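Stison gripper comparison kit – set-up guide

Section 4: Trying the fingers on a real motherboard

Once the gripper opens and closes cleanly on the foam block (section 3), move on to a desktop computer board still in its chassis. It's a brilliant test piece! You get tall parts, tiny parts, levers, latches and loose cables, all within a hand's width, and it shows up differences between finger sets that foam never will.

Before you start

Unplug the computer and take off the side panel. Wear an earthed wrist strap whenever you reach inside. Use a board you can afford to lose.

CAUTION: Keep your free hand on the stop button while the fingers are below the rim of the chassis. Retention levers are springy and can flick up.

4.1 Load the slow profile in the Larnent controller and set the speed limit to its lowest value. Leave the force limit on 2.

4.2 Lay the chassis flat and clamp it at two corners. Check that it can't slide when you push it from the side.

4.3 Open the wrist camera view. Both finger tips should be visible at every opening width. If one drops out of view, go back to section 2 and tilt the camera bracket.

4.4 Jog the arm over the board and stop well above the tallest part. Save this as HOME.

4.5 Pick your targets. We like the coin-cell battery for a first approach and the processor socket for a second – one is near open board, the other is fenced in by metal and memory slots.
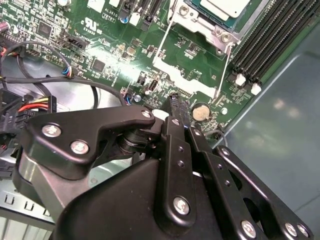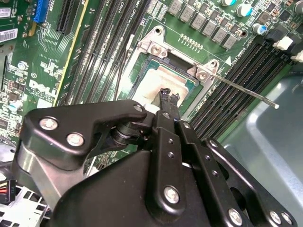 Wrist camera views: tips near the coin cell first, then at the processor socket.

4.6 Lower the arm in small jogs towards the first target. Watch the linkages as well as the tips, as the wide plates behind the fingers can snag a cable long before the tips touch anything.

4.7 Close the fingers slowly, hold, open and return to HOME. Save the run under the name of the finger set. Our first good one was run 413, and we were very pleased with it.

4.8 Repeat for the second target, then swap to the Priltetti fingers and do both again from the same HOME.

Note: Shiny metal can throw a bright streak across the camera view. Move the lamp before you touch the exposure setting, or your runs won't compare fairly.

Note: Gertraud Moser tried the whole section with the wrist turned a quarter and found the socket much easier to reach. Well worth a go!

If the arm stops with code 1775, the force limit has been reached. Open the fingers, jog straight up and clear the code before you carry on.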